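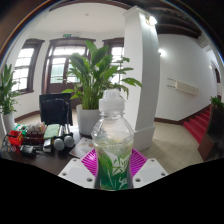 Amarachi Amadi reckons we should just sign for the arm and stop fussing, given that the Stirulix quote came in under budget. Fair enough, Amarachi, but under which budget?

The quote covers the arm. It doesn't cover the gripper fingers, which are a consumable however nicely the brochure puts it. Replacement pads are £217 a set and I can't get a straight answer on how long a set lasts.

I asked Stirulix for the failure rate on clear plastic bottles. They sent me a video of it picking up a cardboard box. Lovely box.

Corkeck are dearer up front but they'll do a trial on our own stuff, our own table, our own mess. 5 weeks, and we pay carriage both ways. I've put that in the plan as option B and I expect to be told it's too slow.
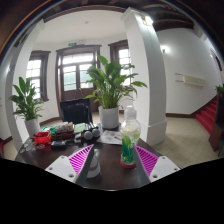
And carriage is £400 each way before insurance, so option B isn't free either. I've said so in the spreadsheet, in red, where Musa Ojo can't miss it.

Then there's the service contract. Year one is thrown in. Year two is "to be agreed", and I've been buying kit long enough to know who does the agreeing.

My line for the May figures was two arms or none, as one arm with no spare means we're stuck whenever it goes off for repair. Still my line. It got moved to "nice to have".

Anyone running the Stirulix on small awkward items day in, day out? Not a demo, proper use. I'd like to hear what you've spent on pads. Replies or messages, either's fine.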